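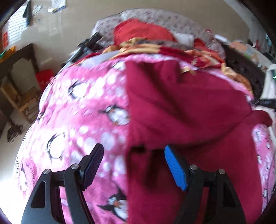 Pink penguin-print blanket on the bed

Progress report to the Rollanel Fund, 10/02/2021
From: Hamish Drummond, Futley College

Hi all,

I promised you something shorter than last time, so let me get right to the governance study. We're looking at how small colleges decide who gets a vote on their academic boards, and whether part-time faculty ever get near one. Back in May I told you we had the survey drafted and not much else. Well, it went out, and we got 146 replies! I was hoping for half that, and quite a few people wrote whole paragraphs in the comment box (some of them pretty cross).

The interviews are slower. Moffat has been great, and the registrar there dug out old board minutes I didn't know existed. Skemach is another story – they changed provosts over the summer and our access letter had to be signed all over again. It's signed now, and I have two interviews on the calendar with their department chairs.

What I'm seeing so far, and please don't quote me yet, is that the written rules and the real practice are pretty far apart. At Moffat the bylaws give adjuncts two seats on the board. Both have sat empty for most of the years I've read through, mainly on account of meetings being held in the middle of the teaching day with no pay for showing up. I want to see if the Skemach minutes look anything like that before I get too excited.

Money: we're under on travel, for obvious reasons, and over on transcription. I'd like to move $3,000 from one line to the other. Let me know if you need a form for that or if an email will do.

Next up is coding the survey comments, then a first draft of the Moffat chapter. I'd planned to send you both together, but I think the chapter will lag behind, so expect the comments summary by itself. The reading list you asked for is coming too – I keep adding to it.

Thanks for being so patient with the Skemach delay.

Hamish

Filed under: Grant Reports, Higher Education Policy

Contact us | © 2021 Rollanel Fund | Back to top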